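Subject: Re: C. diff numbers at Plakthorpe, second half

Hi all,

I went back through the swab results after the last round of comments. The corrected total is 438 rooms sampled, not the 679 in my first note. The larger figure counted repeat swabs of the same room as new rooms. The drop in positive rooms after terminal cleaning still holds, but it is smaller than I first said.

The two wards that moved to the longer contact time in July did better than the rest. I would not read much into that yet. They also had fewer transfers that month, and Menon ward was partly closed for floor work.

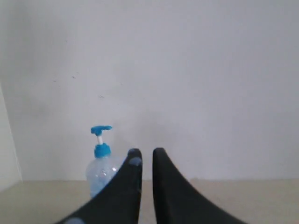

Jenden wrote:
> Did the recount change anything for the bathrooms? Our
> infection control group saw most of its repeat positives
> on call buttons and toilet handles, and hardly any on bed
> rails. We also found that spores survived the standard
> wipe if the surface dried in under 5 minutes.

Yes, a little. Bathrooms now make up about half of the positives. Bed rails are low for us too. I don't have drying times for any of the rooms — the log sheet never asked for them. I have added a column for the next round.

On the lab side, the Pridex kit and the culture plates disagreed on 2 samples. Both were positive on the kit and negative on culture. I have left them in the table as unresolved and marked them with a star. If anyone has run the two methods side by side on environmental swabs, please send me what you found, even if it is only a small set.

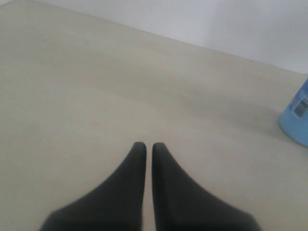 Two gripper fingers, side by side.

The revised table will go in the shared folder tonight. Please delete the old one, as the ward totals in it are wrong. Comments on the draft methods section can come to me directly or to the list.

Thanks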